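Home | Research | News | Seminars | Contact

Research News
Reading time: 2 minutes

Wrist-view training reduces the cost of moving to a new room

The Odari project has completed the first stage of its study of manipulation policies trained chiefly on wrist-camera views. The results were presented at the Wednesday seminar and will be written up in full over the coming months.

The study asked whether a policy that learns from the view at the wrist can be taken to an unfamiliar household setting without a fresh round of demonstrations. Earlier work in the laboratory had relied on a fixed overhead camera, which required recalibration each time the arm was relocated. Under the new method, the overhead view is used only in the early part of training and is then withdrawn in stages.

The team recorded 248 demonstrations across 11 furnished rooms. Two rooms were held back for evaluation. In these, the policy required 10 additional demonstrations to match the completion rate it had reached in the training rooms. The earlier overhead method did not reach that level with the same number.

Boris Stoyanova, who led the evaluation, noted that shadows remain the principal source of error. "When the arm's own shadow crosses a pale surface, the policy will sometimes treat its edge as the edge of an object," Stoyanova said. Varying the brightness of the training views lessened the problem but did not remove it. Errors were most frequent with open containers.

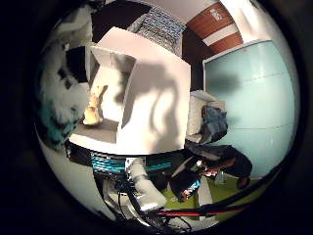
By Zorica Dimitriou, Research Communications

A large white open box, with a small beige object standing inside and a dark shadow across the front, presents the policy with several of these difficulties at once. The strong curvature of the wrist lens is left uncorrected in training, as straightening the view was found to discard useful detail near the rim.

The second stage will be carried out at the Liltbridge site under Tihomir Lazarević. It will add soft furnishings and clothing to the objects handled, and will test whether a short depth estimate at each step helps the policy to distinguish shadow from surface. Enquiries about access to the recorded demonstrations should be directed to the project office.

Print this page | E-mail this page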